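I went to the open day at the Killitz Interfaith House expecting tea and careful language, and there was plenty of both. The house opened in February, in a former print shop on the Wamel side of the river, and this was the first time the general public had been asked in. The leaflet promised "a shared home for 4 traditions." I wanted to see how much of it was shared.

We were met at the door by Rongrong Yuan, who runs the program, and who was friendlier to my questions than she needed to be. She told us 207 people had signed up for the day. I'd guess fewer came, though the hallway was narrow enough to feel full.

The tour starts in the prayer room. It has no symbols on the walls, which the guide said lets everyone feel at home. A Sikh man from Hirley standing next to me muttered that it lets everyone feel they're at the dentist. The groups use it in turns, by a timetable on the door, and from what I could read there they hardly ever meet in it. A room used at different hours by people who don't see each other is a fair arrangement. I wouldn't call it dialogue. 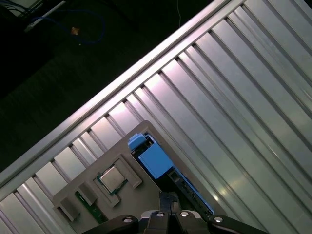
Ridged aluminum, with a bright rail along one edge.

The panel after lunch was the part I had come for. The title was "Can We Disagree Well?" and for the first half no one disagreed at all. Three speakers told us that kindness is found in every scripture. Then a Methodist woman asked from the floor why the house had said nothing when the burial ground in Majali was refused its permit, and things got better fast. The imam on the panel said he had wondered that too. The chair tried to move on — the room wouldn't let her. Yuan stood up and said the house had been afraid of losing its grant, and that she wasn't proud of it. It was the best minute of the day.

I left with a bag of leaflets and a form for the reading circle, which costs 100 a year to join. That seems steep for borrowed chairs and a photocopied psalm. Still, the circle is working through Job this fall, with a rabbi and a Quaker taking alternate weeks, and I may go once to see if they argue.

The next open day hasn't been set.

Recent items
Majali burial ground: what the council said
Hirley gurdwara kitchen needs drivers
Letters: who speaks for the young?
Choir exchange returns to Wamel
Review: two new books on the Psalms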